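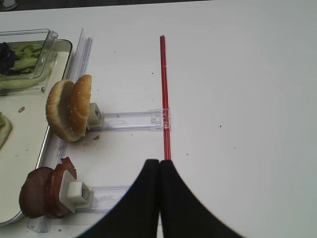 *Burger rig on the white table: bun in the upper clip, patty in the lower clamp, red rod through the clear block.*

December 5, 2023

OK, burger day! Long entry, sorry in advance, Zinhle asked me to write down everything about the holders before I forget which arm does what.

Background for Lungile, who missed the last meeting: this is for the Skusbridge window piece, the one where the burger comes apart in layers and hangs there looking like it's floating. They want clear plastic for everything that holds food and they'd like the red to be the only color that isn't edible. (Their words, more or less. I like it.) We're at the stage of just finding out whether real food will sit in the clips or whether we have to go to the resin stuff from Fourie, which costs 1345 for the set and looks a bit too shiny to me.

So, the setup. Long clear rail on the left, food holders ride on that. Upper arm goes across to the bun, lower arm runs parallel to it and takes the meat. Red rod goes up through the clear connector block, and the upper arm attaches at that block. I keep calling the rod "the straw" and Sizwe keeps correcting me, so for the record: rod.

**Bun.** Sesame, from the grocery on the corner. The clip is the small white one. I tried it first with the seeded half facing the other way and the seeds kept popping off where the clip bit down, so now it grips lower. Sits much better on its edge than I expected, and I love how the golden top looks next to the pale cut side. Day-old buns are better than fresh ones, write that down somewhere permanent! Fresh ones squash in the clip and then slowly un-squash, and you come back from lunch and it's leaning at you.

Crumbs, though. Crumbs everywhere. The tabletop is white and every single speck shows. Fatima suggested brushing the cut face with thinned glue for the display version, which is fine with me as long as we label the bag very clearly as NOT LUNCH.

**Patty.** This is the one I was worried about. Cooked well past what anybody would want to eat, then patted down with paper towels until they stopped leaving marks. The boxy white clamp has those little grooves on the face and they do help. First attempt I put the patty in too high and it tipped forward, second attempt it slid, third one stayed put long enough for me to go make coffee, so I'm calling that a yes for now. Thicker patties hold better than thin ones. Thin ones curl when they cool and then the clamp only touches them along one side.

Still not sure about the smell over a whole window season. Hildegard says the Brikosstead job had real bread in it for months and it was fine, but bread isn't meat, Hildegard.

**Arms.** The upper one flexes. It isn't much, but if you bump the table you can see the bun wobble for a good few seconds, and my eye goes straight to it. Options:

- go up one thickness on the clear stock (we have offcuts on the second shelf, under the Tenow boxes)
- shorten the arm and move the rail in closer
- leave it and tell everybody not to bump the table

I'd go for the shorter arm. Thicker stock starts to show at the edges under the window lights and then the whole floating idea goes out the door. Zinhle wants to see both before we decide, so I'll cut one of each.

Connector block is good. Grips the rod nicely, slides when you loosen it, no scratches on the red that I could find. I'd keep the design exactly as it is and make more. Please don't clean it with the alcohol wipes, whoever has been doing that with the other clear parts! They go cloudy. Warm water, drop of dish soap, soft cloth.

**Lighting.** Sizwe brought the 4000 K lamp over and the patty looked great under it, really deep brown. The bun went slightly gray. Under the warmer lamp it's the reverse, bun gorgeous, patty looks like a hockey puck. Could we light the two arms separately? Asking because I don't know how much room there is above the window. Lungile, you measured it, what did you get?

To do:

- [ ] cut short arm + thick arm
- [ ] 9 more connector blocks
- [ ] ask Skusbridge if lettuce is in or out (please be out)
- [ ] glue test on a spare bun half
- [ ] wipe down the white table properly, there are specks on it that I think were there before the crumbs
- [ ] email Fourie about buying only the resin patty, without the rest of the set

Install is in January, so there's time, but not piles of it. Cheese is next. Planning to try it cold from the fridge first and then after an hour on the bench. If anyone has an opinion on American vs. cheddar for standing upright, come find me, I'm at the back bench until the tape runs out.

Spare buns are in the freezer, bottom drawer. The ones with the blue sticker have been clamped already.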